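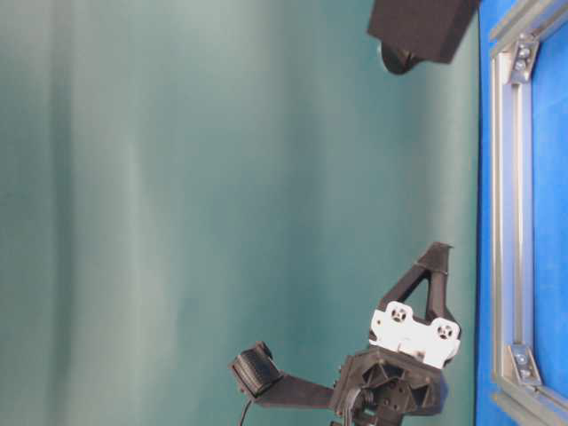
New cloth and new rails for the Warkell workroom

Grisilbridge, 23 January 2022

The shared workroom on the upper floor of the Warkell building is open again after 19 days of closing. Members who come back will find the old gray curtains gone. The work areas are now divided with fabric in blue and teal green, and the metal framing was set up again on blue surfaces.

The work was planned already in September, but the first delivery of cloth had the wrong width and was returned to Sundden, the shop which supplied it. The second delivery was correct. In total 159 meters of fabric were bought, and a part of it is kept in the storage for repairs.

According to the house rules, every group can choose which color it wants behind its table. The cloth should stay where it hangs until the end of the booking. Pins and tape are not allowed on it. Who needs to fix something heavier must use the aluminum rails, and the bolts should be tightened by hand tool only. 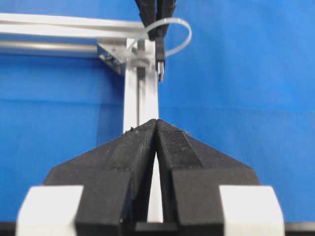 Nilton Cáceres wrote to us that he is glad about the color but would like a thicker cloth. In the old room, he remembers, the curtains moved each time the door was opened, and he had to wait until they were still before he could continue. He also asks if the window side can get the same fabric before summer. We passed the question to the house office, which answered that the window side is measured but not yet paid.

The price for a table stays the same as last year, 74 for one month, and the key deposit comes in addition. Groups that had a booking during the closing get their days back. They do not need to write for this, the days are already added in the calendar.

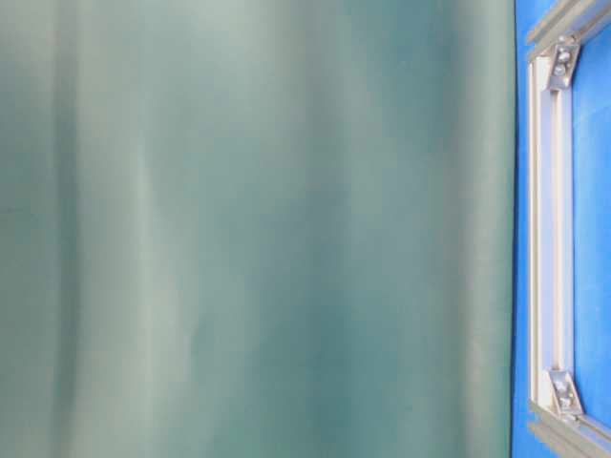
The lower floor will follow later. There the framing is older and some pieces do not fit with the new brackets, so the Matlala workshop will first cut 3 test lengths. If they fit, the rest is ordered in the same profile. Vichien Mahawong has the list of the measures, and groups on the lower floor are asked to check the line for their own table before the order is sent.

Leftover pieces of the old gray curtain are in the box beside the stairs and can be taken for free.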